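I lost my keys again on Monday, and this time I decided the table was to blame. It's the white plastic one by the way in, and whatever gets put down on it just sort of stays there (mail, receipts, half a pack of gum). So I cleared the whole thing off and made one rule: keys go on the table, and nothing else moves in without my say-so.
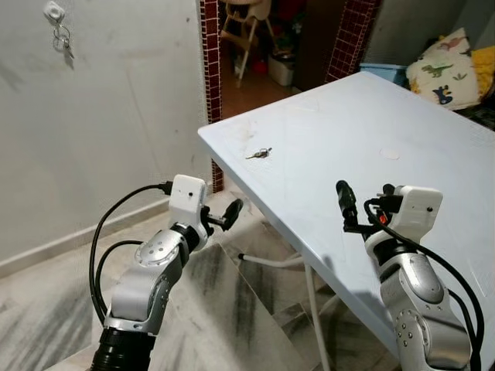
My friend Radwa Abdel Rahman thinks I should put up a second hook like a normal person. She's had hers since 2010 and has never once been late because of keys, which she brings up a lot! But I'd have to drill, and I rent, and I like being able to drop the bunch flat on the way past.

Then there's the cleaning. Pale plastic shows everything, so you wipe it and the smudges go but the scuffs just look back at you. I tried baking soda on a damp rag for 30 minutes one evening and mostly ended up with a tired arm. The marble floor is so much more forgiving, all that gray veining hides a week of crumbs. 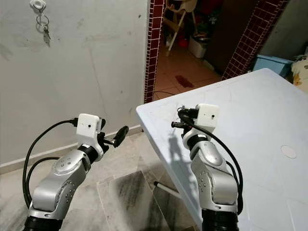

Last updated: August

A few of you asked if the rule is still holding. Kind of! I've slipped 3 times, always when I come in with groceries and dump the keys in the bag with the onions. Radwa has offered to buy me the hook. I'm still thinking about it.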